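Clurkbridge Bedroom Items - README

Subset: drinkware and small objects on a bed
Maintainer: Lwazi Gumede
Last revised: 3/30/24

This subset covers everyday objects handled on a soft surface. The room is a furnished bedroom with a checkered cover on the bed and a floral duvet pushed back.
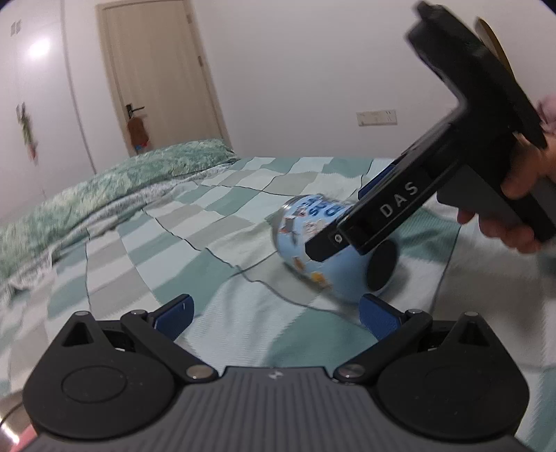
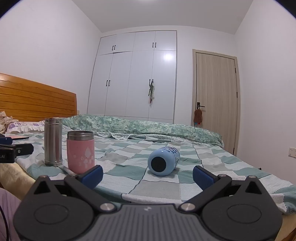
Fig. 1. Light blue printed container lying on its side on the checkered cover, two views. The second also shows a pink cup and a stainless-steel thermos.

Scope
The Bedroom Items set has 300 clips in five object groups. Drinkware is the largest group. Flat items such as notebooks and pens are labeled separately, even when they share the bed with drinkware.

Labels
object_group - one value per clip
pose - upright, on_side, or unknown
surface - bed, desk, shelf, or floor
background - free text, nine words at most

Printed characters and lettering on an object are not transcribed. Use "printed" in the free text field. Bedding is labeled as surface only if an object rests on it; otherwise it is background.

Known issues
Wrinkles in the bedding can hide the lower edge of a small object. Pose was checked by two annotators, and disagreements were set to unknown. Glare on steel and on white wardrobe doors has not been corrected.

Related sets
Gomuteo (kitchen counters) uses the same labels. Unarance uses an older list without the pose field; a conversion table is planned for September.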